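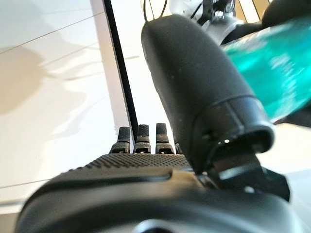

Cans in the freezer: settle this for us
Last updated: 2025-11-12

skuvel_fan: Housemate chills soda in the freezer drawer "for half an hour." Lost one in October. Still finding syrup behind the rail. Ban it?

Zostport: 30 minutes is fine. Set a timer like an adult.

clornska46: I set timers. I also ignore them. Ban it.
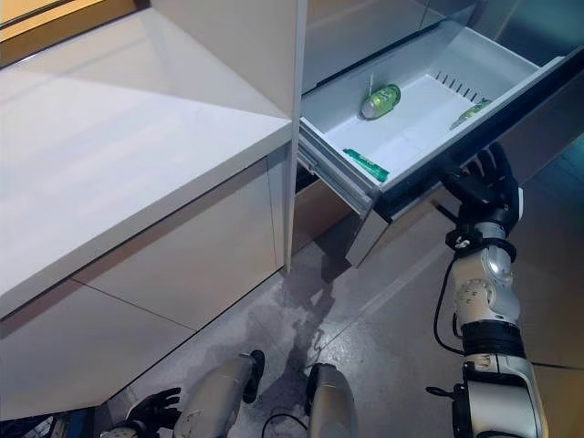
Freezer drawer, open.

Zostport: So your evidence is that you can't hear a timer.

karunaratne_st: Ice, water, a handful of salt. Faster than any freezer, and the worst that happens is a damp can.

skuvel_fan: He says salt is "a lot of steps." There are three – I checked. 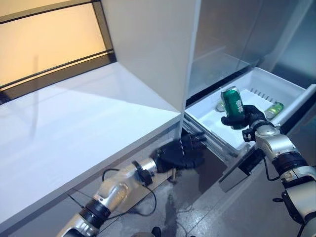 Reading time: 1 min

clornska46: Or, and I know this is radical, put the soda in the fridge the night before.

Zostport: Some of us don't know at night what we'll want by lunch.

karunaratne_st: It's soda. You'll want soda.

skuvel_fan: Update: he has agreed to one can at a time. He is calling this a compromise. I'm calling it a smaller mess.

Contact | © Clornska Boards | Back to top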